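はじめての手製本 紙を折って糸でとじる小さなノート
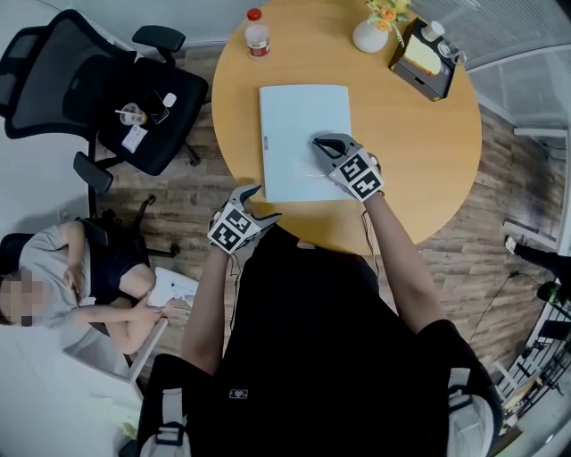
ダラニーさんからは、不器用で定規をまっすぐ当てるのも怪しいのですが、それでもノートの形になりますか、とコメントをもらいました。なります!多少ずれても最後に小口を切りそろえれば見違えますし、切らずに紙の段差を残したノートも味があって私は大好きです。今回は、特別な道具がなくても作れる「三つ目とじ」の中とじノートを、順番に紹介していきます。

用意するもの
本文用の紙(A4のコピー用紙で十分)、表紙用の少し厚めの紙、麻糸か製本用の糸、とじ針、目打ち、カッター、金属の定規、クリップ2個、下敷きにする段ボール。あればヘラも。私はペチラットという文具店の竹のヘラを長年使っていますが、最初のうちはスプーンの背でもきれいに折れますよ。

紙の目を確かめる
ここだけは飛ばさないでほしいんです!紙には繊維の流れる向きがあって、これを「目」と呼びます。背に対して目が平行になるように折ると、開きのよい、気持ちのいいノートになります。調べ方は簡単で、紙を軽くたわませてみて、抵抗が少なくくるんと曲がるほうの折り目が目に沿った向きです。縦と横の両方を試すと、違いが手に伝わってきます。市販のA4用紙は長辺に沿った縦目のものが多いので、半分に折ってA5にすると目が背と直角になってしまうことがあります。練習ならそのままで構いませんし、気になる人は大きい紙から切り出してください。

折る
一枚ずつ角と角を合わせ、真ん中を指で軽く押さえてから、中央から外へ向かってヘラをすべらせます。いきなり強くこすると紙がテカってしまうので、上に薄い紙を一枚あてて、その上からどうぞ。全部折れたら入れ子に重ね、いちばん外側に表紙をかぶせます。枚数は8枚くらいまでが扱いやすいです。前に欲張って15枚重ねたら、真ん中のページがにゅっと飛び出して、それはそれで楽しい見た目になりました(穴あけは大変でした)。

穴をあける
重ねた紙を開いて段ボールの上に置き、天地をクリップで留めます。折り目の線上に、中央に一つ、上下の端から3センチほど内側に一つずつ印をつけ、目打ちをまっすぐ下ろします。斜めに刺さると背の外側で穴の位置がずれてしまうので、真上からのぞきこむ姿勢がおすすめです。

糸でとじる
糸の長さはノートの高さの三倍弱。A5なら高さが21センチなので、60センチあれば余裕です。内側から中央の穴に針を通し、糸端を10センチほど残しておきます。外に出た針を上の穴から内側へ戻し、中央を飛ばして下の穴から外へ。最後にもう一度、中央の穴から内側へ入れます。このとき、先に通した糸を針で割らないように気をつけてください。糸端どうしが、中央を縦に渡る糸をはさむ形になったら、背に沿った方向へゆっくり引いてたるみを取り、固結びを二回。余りは1センチ残して切ります。糸がきゅっと締まる瞬間が、もうたまらなく好きです!

仕上げ
ノートを閉じて、重い辞書の下に一晩置きます。翌朝、小口がふくらまずにおさまっていたら、定規をしっかり当てて、カッターで何回かに分けて切りそろえます。一度で切ろうと力を入れると刃が逃げるので、軽く、軽く。刃は新しいものに折っておきましょう。

慣れてきたら、表紙に包装紙を貼ったり、糸の色を変えたりしてみてください。外側で結びたいときは、最初の針を背の外から入れれば、結び目が背に出ます。長めに残した糸に小さなビーズを通すのもかわいいですよ。

次回は折丁をいくつもつなげる、72ページのノートに挑戦します。糸はろう引きのものを用意しておいてください。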